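Forums > House and Garden > Kitchens > Two colours of cupboard, or have I lost my mind

Print this thread | E-mail this thread

**mildewandme**
We are at the stage of the kitchen where every conversation ends with one of us going to stand in the garden. The question is upper cupboards. I want two colours, pale grey along one side and navy by the fridge. My other half says this is what happens when you run out of money halfway through and buy the rest from somebody's garage.

For background, the house is a mid-terrace, the room is long and thin, and it gets proper daylight until lunchtime and then sulks. Existing units are orange pine, going. We've had a quote from Koivisto for painted doors and another from Batetti for the same thing, only with a longer wait and a nicer brochure.

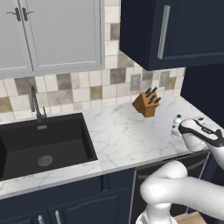

I have been looking at it for a week and have now reached the point where I can't tell if it's good or if I'm just used to it. Same thing happened with the sofa. Opinions please, including rude ones.

**grout_expectations**
Rude one first, then. I did two colours in the last house and it was fine for a year. After that I noticed it every time I made toast. You end up with a kitchen that always looks as if it's about to be finished.

Kinder one: if you must, put the dark on the bottom and the light on top. Dark above your head in a narrow room is like cooking under a bus.

**pantrymoth**
Disagree with the above, and I've got navy wall units in a galley kitchen. The only thing they do to the room is show fingerprints. What makes it gloomy is rubbish lighting. Put a strip light under the dark ones and you'll forget they're there. We used Jevix strips, the stick-on sort, and the sort with screws would have been wiser, as we learnt one night at 2am when half of it let go and landed in the sink.

I'd worry more about the handles. You've got dark curvy ones on the grey doors and long straight silver ones on the navy. Two colours is a decision. Two colours and two sorts of handle is a jumble sale.

**mildewandme**
The handles are my fault! I picked a different one for each door style and I couldn't face going back. I do quite like the curved ones though. They look a bit like a moustache.

**grout_expectations**
You have now ruined curved handles for me, thank you.

**ninebobnote**
Can we talk about the tiles, as everybody's being polite. Mixed squares in cream and beige and brown were in my nan's bathroom, my aunt's kitchen and a motorway services where I once waited a long time for a breakdown van. I've nothing against them as such. But if the cupboards are already two colours then the wall wants to shut up. Plain cream, job done.

Also, has anyone mentioned grout to this poor soul? Small square tiles mean a great deal of it. Get a darker one. White grout behind a hob stays white until roughly the first curry.

**pantrymoth**
I'd say the opposite. The beigey mix is the only thing holding the grey and the navy together. Take it away and you've got two kitchens glaring at each other across plain cream.

**ninebobnote**
Two kitchens glaring at each other would at least be interesting.

**saltcellar_dweller**
Fitter here, retired, knees gone. A few dull points that will matter more than the colour.

Ask both firms what the doors are painted with and whether you can buy a small tin of it. You will chip one. Everybody chips one, generally with the corner of a baking tray in the first fortnight. If they won't sell you a tin, walk away.

Check the depth of the wall units against the fridge. If the fridge sits much further forward you'll have a worktop alcove next to it that swallows everything, and you'll be reaching round a corner for the bread knife for the rest of your days.

And sort out your sockets before the tiler turns up. I can't tell you how many kitchens I've worked in where the kettle ended up on an extension lead because someone spent a month on handles and ten minutes on electrics.

**mildewandme**
That's really useful, thank you, and slightly frightening. I asked Koivisto about the paint and they do sell touch-up pots, £9 each, so one for each colour. Batetti said they'd "look into it", in the tone people use when they're going to have lunch instead.

On the fridge alcove, this is the view of that end. There's a socket either side, at least.
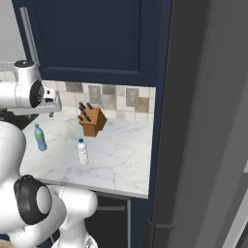 Navy end by the tall grey panel, marble worktop

Now tell me about marble, because my other half has gone out to the garden again.

**grout_expectations**
Don't. Lemon juice. Red wine. Vinegar. It marks if you so much as describe a salad near it.

**saltcellar_dweller**
It'll mark, yes. Some people like that and say it's got character, and some people ring me up. If you want the look with less fuss, there are man-made ones with faint veins that most visitors won't know from the real stuff. Pluvero do one I've fitted 13 times and had no complaints, though I'd steer clear of their sinks.

Your alcove looks like it'll do for things you don't use every day. I wouldn't make it the place where you chop.

**pantrymoth**
I have real marble. It has a ring on it from a jar of beetroot. I've grown fond of the ring. I accept this isn't advice.

**ninebobnote**
What's the damage on the Pluvero, out of interest? We were quoted £1705 for ours in real stone and I had to sit down on their display stool, which was also for sale.

**saltcellar_dweller**
Depends on the run and how many cut-outs. Less than that for a short length, last I looked. Ask for an offcut and leave it by the hob with some turmeric on it for a night. Best test there is.

**mildewandme**
Right. Verdict so far, as I read it: one for, one against, one who hates my tiles, and a fitter who very sensibly doesn't care what colour anything is. I'm going with two colours, one sort of handle (silver, sorry to the moustaches), and the man-made worktop if the turmeric behaves. Tiles still under discussion in the garden.

**grout_expectations**
Come back in a year and tell us about the toast.

**ninebobnote**
Plain cream. I'm not letting this go.

Last updated: 30 September 2024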